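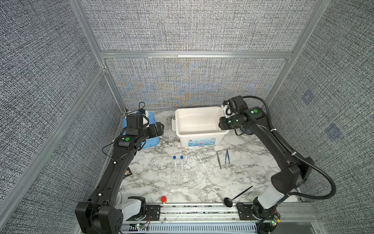
Two-arm bench with the white bin at the back, tubes and hand tools in front.

Workshop tips: comparing gripper fingers on small labware

The notes cover the Tak finger set against the Pruller set, run on the two-arm bench at our Emstead shop. The first lot of trials was done in October. Most of it applies to any parallel gripper asked to pick up light, slippery or transparent items.

Fix the bench before comparing anything. Bolt both arm bases to the same rail, check the rail for flex, and set the zero position again after every finger change. A finger that is 2 mm longer than the last one will drive straight into the benchtop on a saved path.

Tie cables along the links, then move each joint through its full travel by hand with the power off. Leave slack at the wrist. A tight wrist cable adds load that looks like a grip fault in the log.

Run the same number of picks on each set. We do 27 per item, then swap. Short runs favour whichever fingers are newest, as the pads have not yet glazed. At 1,000 cycles, clean the pads with isopropyl and repeat the first run.

Transparent items are the hard part of any wrist camera trial. A clear rod on a pale veined surface gives the detector very little to work with.
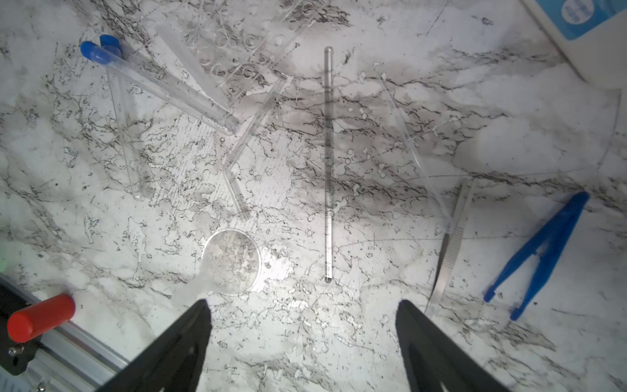

Lower the exposure until highlights on the rims stop clipping, and lock the white balance. Auto settings will shift every time the fingers come into view. If the camera still loses the rods, change the angle of the light first and the software second. A low side light puts a usable line down the edge of a glass rod.

Include two pairs of tweezers in the item set, one metal and one plastic. Metal ones tend to rotate in a hard-faced finger when gripped away from the balance point. Plastic ones flex, so the controller reports contact early. Set the force threshold separately for each — a single value will suit neither.

For bin work, test with the tub upright and again with it tilted. Wall clearance matters more than grip force there, and the wider Pruller fingers need a steeper approach. The Tak fingers are narrower but mark soft plastic at the tips.
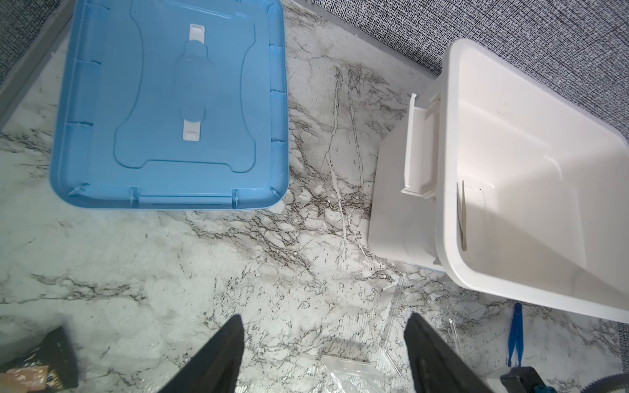

Wrist camera view: lid upside down at left, tub tilted, metal tweezers against the inner wall.

Controller settings: we kept the Bovton unit at its default acceleration and cut the closing speed by half for glass. Save each finger set under its own profile name and write that name on the storage tray. Log files are split at 600 lines, so note the file number beside each run.

Store spare pads flat, away from the solvent shelf, with the grey backing left on.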